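The winter coat storage offer, and why I'm keeping my coats

Last updated: June 8, 2025

Several of you forwarded me the Florkard leaflet that went through doors in our part of town last month, and two of you asked whether I was going to sign up. I am not, but I did read it properly, and I rang them up, and I've spent more time than I care to admit doing sums on the back of it.

For those who put theirs straight in the recycling, Florkard will come to your home in early summer, take away your winter things, clean them, store them somewhere cool and dark, and bring them back in September. The leaflet has a drawing of a wardrobe with a great deal of space in it and a woman looking into the space as if it were the sea. The price is £104 for the basic box. I asked what goes in a basic box and was told it depends on the bulk of the items. I asked how many coats and was told again that it depends on the bulk of the items. Eventually the man on the phone said most households find the larger box suits them better, and the larger box is £205.

I don't think Florkard are crooks. They seem to be a laundry with a warehouse, and both of those cost money to run. My trouble is with the problem they claim to be solving. The leaflet says that clothes left in the home over summer "lose their life". It doesn't say how. I asked about this as well and got an answer that covered moths, damp, sunlight and something called fibre fatigue, all in one breath. Moths I believe in. I have a green cardigan with the holes to prove it. Damp I believe in too, as anyone would who has lived in the flats on the Moon estate, where the back bedrooms face north and the cupboards are built against the outside wall. Fibre fatigue I would like to see explained by somebody who isn't selling boxes.

And moths, as far as I know, are after wool, fur, feathers, that sort of thing. If your coat has a nylon shell and a polyester filling, a moth has very little to gain from it. A good share of the coats hanging in hallways round here are exactly that. They could spend the summer on a hook and come to no harm beyond a bit of dust on the shoulders.

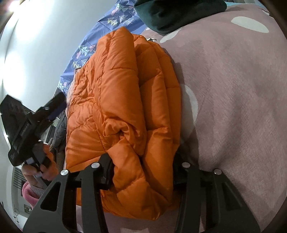
An orange puffer jacket, folded up. Still a fair bulk.

What padded coats do take up is room, I'll grant that, and this is where the bags come in. Bezawit Wako, who used to run the alterations counter in the covered market, has strong feelings about vacuum bags. Her view is that squashing a padded coat flat for three months is the surest way to end up with a thin coat, and that people then buy a new one and squash that too. I put this to a friend who swears by her Jumedetti bags and she said her coats come out fine. I asked if I could see one. It looked all right to me, though she admitted it had been out since the cold snap and had been through the dryer. So I have one opinion for and one against, and no proof either way. If the coat has down in it I'd be inclined to listen to Bezawit. With the cheaper sort of filling I doubt it matters a great deal, and an old pillowcase does the job of keeping the dust off for nothing.

Then there are the sprays. I bought a bottle of Varkix two years ago, on the strength of a recommendation in this very newsletter (not by me), and used it on the inside of the wardrobe. The wardrobe smelled of lemons until the autumn. The cardigan was eaten regardless. It may be that I didn't use enough, and the label does say to treat "all affected areas generously", which strikes me as a fine thing to print on something sold by the bottle.

So what would I do? Much the same as my mother did, I suppose. She washed everything before she put it away, since moths go for the dirty bits first, collars and cuffs especially. She emptied the pockets. She did the zips up. The woollens went into a lidded tin trunk, and the rest hung at the far end of the rail under a sheet. It took her an afternoon and we were all made to help, and I remember it mainly for the arguments about what still fitted whom.

If you want a coat cleaned properly and don't trust your own machine, the launderette by the station has a big drum and a duvet wash is nearly £36 for two loads, which ought to see to most of a family's coats. I know that's not cheap. It is still a long way short of the box, and you can bring your coat home afterwards and wear it. We had frost in May, if you recall. I'd like to know what Florkard's customers did that week. The leaflet says items can be returned early "for a small delivery charge", and this was the one figure the man on the phone couldn't give me.

I should put the other side, because Kyung-hwa Oh told me off when I went on about all this at the book swap. She has one small bedroom and a child who shares it, and the coats live on top of the wardrobe in bin bags that slide down whenever anyone slams the front door. For her the box would mean a summer of getting to the bed without climbing over anything. She said I could afford to be sniffy because I've got a loft. That's fair. If what you are buying is floor space then at least you know what you are getting, and you can decide whether it's worth the money. I would only ask that they sell it as floor space and leave the poor tired fibres out of it.

She hasn't signed up either, mind you. She's waiting to hear what size the basic box is.

If any of you have used Florkard, or one of the other firms that do this, please write in before the next issue. I'd particularly like to hear about things that came back in September, what state they were in, and whether anyone had a missing glove. Moth stories also welcome, though please no more recipes for lavender bags — I have enough to be going on with.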